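The Assortment

My aunt left me her half of Nautiyal Confections the way other aunts leave you a cat. There was no discussion. A letter came dated 16 November 2018, with a key taped to it, and the key turned out to fit a filing cabinet and nothing else. The other half belonged to her ex-husband, who lived in Skotar and communicated by postcard.

I had been selling gutters. I was not a success at gutters, so I drove up to Zilevard and walked into a shop that smelled of burnt sugar and floor wax. Two women in hairnets looked at me and went back to what they were doing. That was the welcome.

The business made one thing that mattered, the Gadau Assortment, named after a town my aunt had once changed trains in. She said it was the only place on earth where she had been treated with complete indifference, and she wanted to honor it. The year before she died they sold 3677 boxes. By the following June the figure for the year so far was 1252, and the older of the two women told me this in the voice you'd use to tell somebody there was a wasp on their collar.

"What changed?" I asked.

"You came," she said. She let me stand there with that for a while, then added that the price of cocoa had also gone up.

The trouble with the Assortment was that it had to be assorted. I had assumed you made some candy and put it in a box. My aunt had left nineteen pages on the subject. The pages lived in the cabinet, which explained the key. They covered what could sit next to what, and what could not, and in one case what could not sit next to what on humid days. Caramel was described as "needy." Of the nougat she had written only, "Keep an eye on it."

So I set up a table in the back and started working on a new layout. I felt this was what an owner would do.

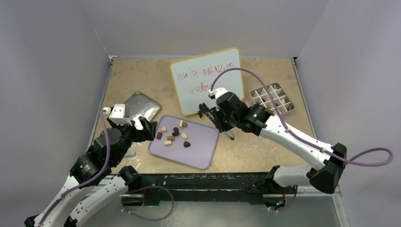
An assortment is an argument, according to page four, and whoever opens the box is the jury. I read that line several times and got nothing out of it. What I had in front of me was a lavender tray with a lot of room on it, and every piece crowded up toward the same end like guests who've heard there's shrimp. I had the two dark hearts in. My aunt allowed one heart per box. Two hearts, she wrote, and the customer starts comparing them. I thought they looked fine with that tan rectangle nearby to calm things down, and I thought the customer could stand to do a little comparing.

The younger woman came over to look. She looked for a long time.

"It's lopsided," she said.

"It's modern."

"Where does the cream one go?"

I said it went where it was. She moved her head to one side, then the other, the way people look at a parked car that's been hit, and went to answer the phone.

I should mention the sign. A whiteboard stood at the back of the table with "You're amazing" on it in red marker. I had asked both women who it was for and each of them said the other one had written it. For a few weeks I took it personally, in the good sense. Then I found page eleven, which recommended keeping something encouraging in view of the nougat.

I sent my layout to Skotar for approval. It seemed polite, and also he owned half the tray. The postcard that came back had a picture of a municipal swimming pool on the front. On the back he had written: "She tried two hearts in the first year. Ask about the wedding."

I asked about the wedding.

The older woman took off her hairnet to tell it, so I knew it was serious. A family had ordered the Assortment for a reception, one box to a table. At the head table the bride's mother took one heart and the groom's mother took the other, and the bride's mother remarked that hers was smaller. It wasn't, the older woman said. They came out of the same mold. But the groom's mother said something gracious about it and offered to trade, and being gracious was what did it. The cake was never cut. One of the families still crossed the street to avoid the shop window.

"Over a heart," I said.

"Over two hearts," she said, and put the hairnet back on.

I took it all apart and began again.

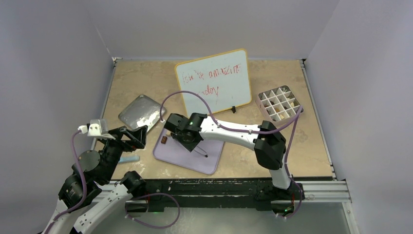 By then I had stopped trying to improve on my aunt and was only trying to understand her, and that was slower. Page fourteen said to begin with a single piece and defend it. You were supposed to put one thing down and look at it until you could say why it was there, and if you couldn't say, you ate it. I ate a good deal that week. I got a caramel to stay put for most of one morning before I lost my nerve.

The women began placing bets. I wasn't meant to know, but they kept the stakes in a coffee can by the sink, and the can got heavier every time I walked off muttering. The younger one would drift past with a tray of something and say, without slowing down, "Corner." Or, "Not the corner." I started listening to her. She had been packing those boxes since high school and had never read a word of the nineteen pages. She told me later she hadn't known there were any. She had thought my aunt was just particular.

In the end the new Gadau Assortment was the old Gadau Assortment with the nougat moved one space to the left. I want it on record that the space was my idea. I wrote it up on a fresh sheet, page twenty, with a diagram, and a short paragraph about balance that I was pretty proud of. I sent a copy to Skotar.

The postcard this time was a goat on a wall. "Good," it said. "She had it there until the humid summer."

I went back to the cabinet and reread the part about humid days. Then I went and looked out at the street, where it had been raining since lunch and a man across the way was wringing out his hat. We had sixty boxes packed and tied. The older woman was already cutting the ribbon off the first one. She held out the scissors for me to take, handles first, and told me to start at the other end of the pile and watch my fingers.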